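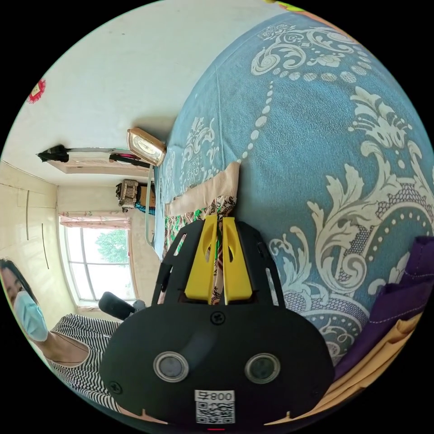 Is the new Eta a sensible family car?
For most families it is, so long as you choose the smaller engine and don't expect to fit three bulky child seats across the back.

I had the Eta for a good long stretch of February, which is a grim month to get to know any car, and I must say I grew very fond of it. Sosa has been building sturdy estates for as long as I've been writing about them, and this one (a touch taller than the old model, with doors that open to nearly 90 degrees) feels like the work of people who have wrestled a sleepy toddler into a back seat in the rain.
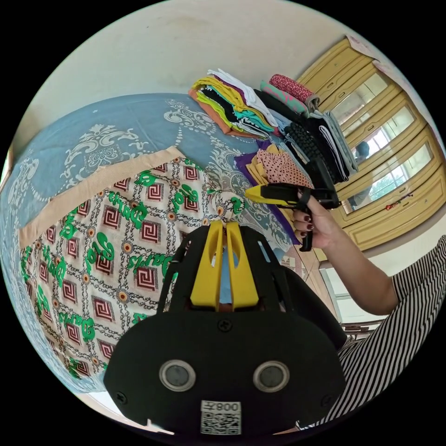 Blue bedspread with a white and grey pattern.

On the road it is quiet, comfortable and a little bit soft, and I mean that kindly! The heater gets going quickly, the seats hold you in all the right places, and the steering is light enough for the sort of supermarket car park where every bay seems to have shrunk. It weighs 1679 kg, and you do feel that on a tight bend, but who is hurrying with the shopping in the back?

My one real grumble is the screen. The maps and music come from Gamesora, and it took me 4 taps to turn the fan down, which is three too many when you're moving. Laiba Rind, who runs the Naqvi showroom where I collected the car, showed me a shortcut on the steering wheel, and after that we got along much better.
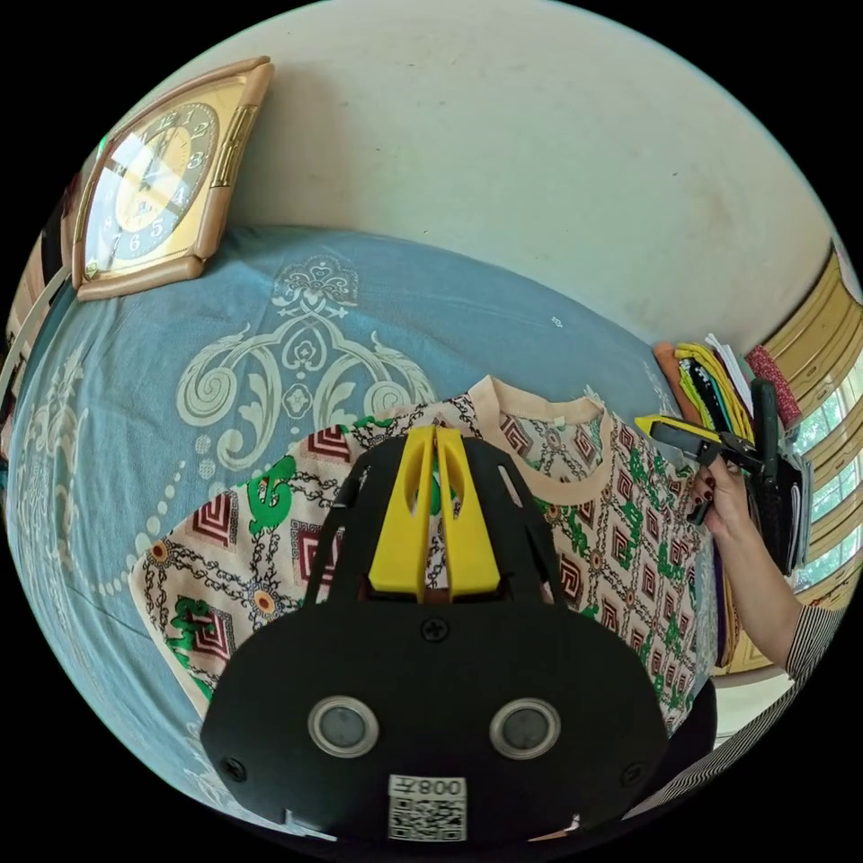 Page last updated: February, 4.30 pm

Laiba tells me most of her buyers are trading in something older and smaller, and that they nearly always ask about the boot first. It's a fine boot, wide and flat, with a proper cover that doesn't rattle. I'd have the middle trim, in the dark green if they still offer it, and I'd keep the old-fashioned key.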